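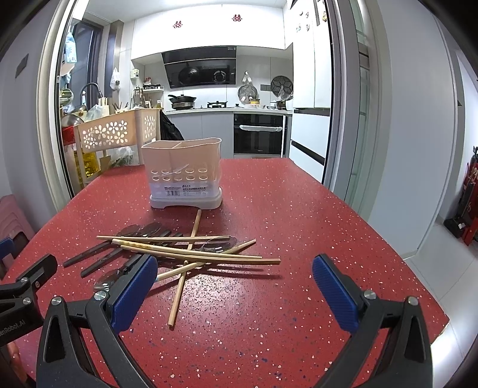 Housekeeping Operations II
Unit 2: Arranging the Shared Kitchen
Instructor: Bendik Ekström

This unit covers the layout of kitchens used by several households, such as those found in student residences and serviced apartments. Students should read the Ristero case before class.

Zones

A shared kitchen is planned by task. Preparation, cooking, serving and cleaning each have a zone, and items are stored in the zone where they are first used. Serving utensils therefore belong near the table, while knives and peelers stay at the preparation counter. 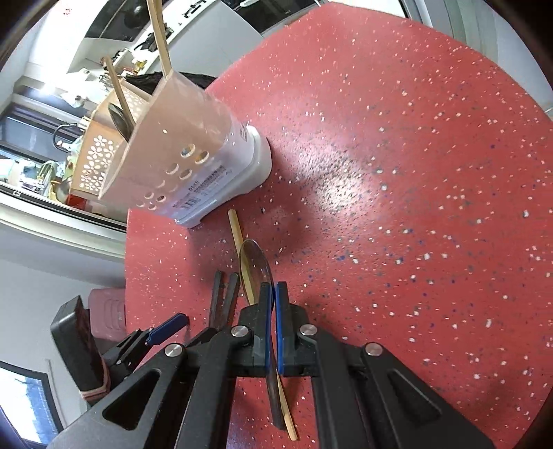
Items used daily are kept between hip and shoulder height. Seasonal or rarely used items – roasting pans, large platters – go on the highest shelves or in a separate closet. Labels face outward and use plain words.

The Ristero case

The residence has almost 400 tenants. Its kitchens were rearranged by zone in April, and the inventory sheets were rewritten to match.

Assignment

Draw a floor plan of one shared kitchen and mark each zone. Submit the plan with a written explanation of 2 pages by November 17, 2021.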